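Home Projects Notebook Parts Contact

February 17, 2026

Back on the two-arm kitchen build, mostly in the simulator because the real left wrist is still in pieces on my bench. Fouad has the spare bearings at his place and keeps forgetting them (Fouad, if you're reading this, they're in the coffee tin!).

Spent the evening on finger closing. The hands were snapping shut way too hard, so I dropped the grip gain from 30 to 12 and it looks a lot calmer now. I also found out I'd had the thumb limit flipped on the right hand ever since I copied it over from the left. Explains so much. Majdi spotted that one in maybe a minute, looking over my shoulder with a sandwich in his hand.

Task for this week is croissant into pan. Sounds silly, but it's a nice one: one light thing that shouldn't get squashed, one heavier thing with handles the other hand can steady. I want 1,000 runs with the starting spots shuffled before I let the Nomville arms try it on a real counter. Each batch saves under the scene name, so please don't rename the folder again, it breaks the replay script. 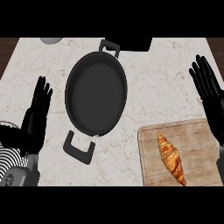
The part I still don't love is the approach. The left hand wants to come in low and I'm scared it'll knock the pan before it gets a finger on a handle, so I'm adding a waypoint higher up and slowing down the last 6 centimeters. Might need the same on the right for the pastry, haven't decided.

Also to do: soften the contact settings on the croissant, it acts like a brick. Ask Majdi if the Trovent motor drivers can share one supply. Order more heat shrink, we're out of the small size.

Batch is started, going to bed.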